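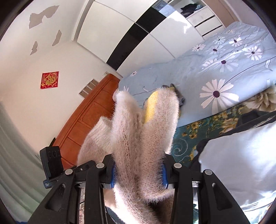 How do you teach a robot to handle clothes without writing out every move? A person does the chore first, holding the same kind of gripper the robot will use, and the recordings of those movements become the robot's training material.

Stirness, a home robotics company based in Dredport, said Monday that it has finished the first round of a project built on that method. The company collected 695 recordings of people picking up, turning and folding clothes in ordinary bedrooms. The work began in July and was carried out with Markard, a software firm in Guimarães, Portugal.

Each recording covers a single task from start to finish. The person works with a gripper in each hand and squeezes a trigger to open and close the fingers. Cameras on the grippers save the view of the cloth and the bed, and the software works out how each hand moved. No robot has to be present while this is done, so a session can take place in a small room on the second floor as easily as in a lab.

Stirness had tried remote control before. In that setup an operator sat at a desk and drove two robot arms with a pair of handles while watching a screen. The company said the arms copied the operator well enough on boxes and cups, but folding was slow. A shirt that a person could fold by hand in seconds took 4 minutes. Operators also had trouble judging how hard they were pulling.

Knitwear has been the hardest part of the new set. A sweater stretches when it is lifted by one sleeve, and a thick one can slide out of the grip or bunch up between the fingers.
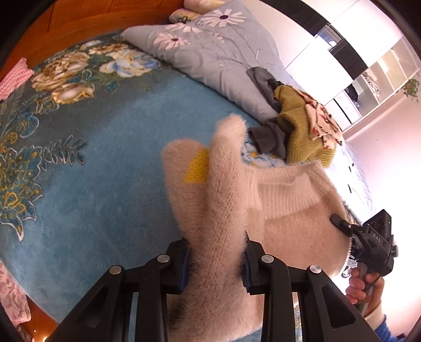 Of the 695 recordings, 171 were thrown out, most of them for dropped items or for stretches where the software lost track of a hand. The company plans to repeat those tasks next year with new instructions that ask people to move more slowly when they change grip.

Markard handles the tracking and the sorting of the recordings. Its staff mark the point where each fold begins and ends, a job that is still done by eye. The firm said it hopes to have part of that step running automatically by the end of the second round.

The recordings will be used to train a two-armed robot at the Dredport site. Early trials with towels are under way, and sweaters will follow. Stirness did not give a success rate and said it has no date for a product.

The second round will take in 6 more homes, split between Dredport and Guimarães. Households will be paid for each session and may ask for any recording made in their rooms to be deleted. Remote control will stay in use at Stirness for heavier jobs, such as moving full drawers and lifting boxes.

Contact the newsroom | Copyright December 2022 | Back to top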